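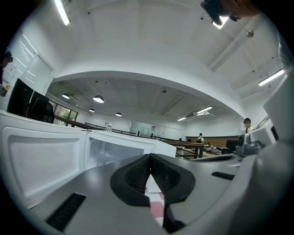 Upper level of the Kirum office in Nadton, with linear fixtures on the main ceiling and dome pendants toward the rear.

Company > News > Press releases > Workplace

Kirum completes lighting and workstation refit at Nadton office

NADTON, 18 May 2018 – Kirum, a supplier of office furniture and interior fittings, has completed the refit of its open-plan office in Nadton. The work covered 1,442 square meters of floor area and included general lighting, desk-side storage, cable routing and acoustic treatment. The office stayed in use throughout, with staff moved between zones as each section was handed over.

The project was carried out under the company's Mahama workplace program, which sets common requirements for lighting levels, circulation widths and power supply at all Kirum sites. Nadton is the second site to be brought up to the program's current revision.

Lighting

The previous installation used a single switching circuit for the full floor. It has been replaced by separate circuits for the desk areas, the rear section and the circulation routes. Linear fluorescent fixtures are used over the main working area. White dome pendant lamps hang in the lower-ceilinged rear section, where a softer distribution was specified for informal meetings and short-stay work.

Design illuminance at desk height is 579 lux in the main working area. Measurements were taken after dark with all blinds closed, on a regular grid, before the section was released for use. Circulation routes are lit to a lower level and are controlled by time switch outside working hours.

The existing curved ceiling beam between the two zones was kept and repainted white. Ducting that formerly crossed below it has been rerouted, and the change in ceiling height now marks the boundary between the zones. No partition was added at this point.

Furniture and fittings

Working positions are equipped from the Eltorex range. White molded units are combined with black office chairs. Worktops have a clear depth of 900 millimeters, which allows a monitor and a small equipment stand to be placed behind the keyboard area. Power and data outlets are reached from the rear of each position, and cables run in trays below the worktop.

The dark wooden railing has been retained. It was sanded, resealed and checked for fixing strength at each post. Frosted glass partitioning stands behind it, and wood paneling is used on part of the rear wall. Windows on the rear left side remain unobstructed – the storage units originally planned for that wall were moved to the core of the building.

Acoustic treatment

Absorbent material was applied behind the rear wall finishes and above the lower ceiling. Reverberation time in the main working area has been reduced by roughly 40 percent compared with measurements taken before the work. The figure applies to the furnished room without occupants.

Further work

A second phase will cover the entrance area, two enclosed meeting rooms and the ventilation controls. It is scheduled to start in September and does not require closure of the upper level. Lighting data sheets and dimensioned drawings of the Eltorex units used in Nadton are available from the Kirum press office on request.

About Kirum

Kirum designs and supplies furniture, lighting layouts and interior fittings for offices and technical workplaces. The company operates its own assembly and testing facilities and provides planning services for new buildings and refits.

Shared 12 times | 0 comments

Related releases
Mahama program: revised requirements for cable routing
Eltorex worktops now available in three depths
Kirum publishes maintenance guide for wooden railings
Nadton site: notes on phase two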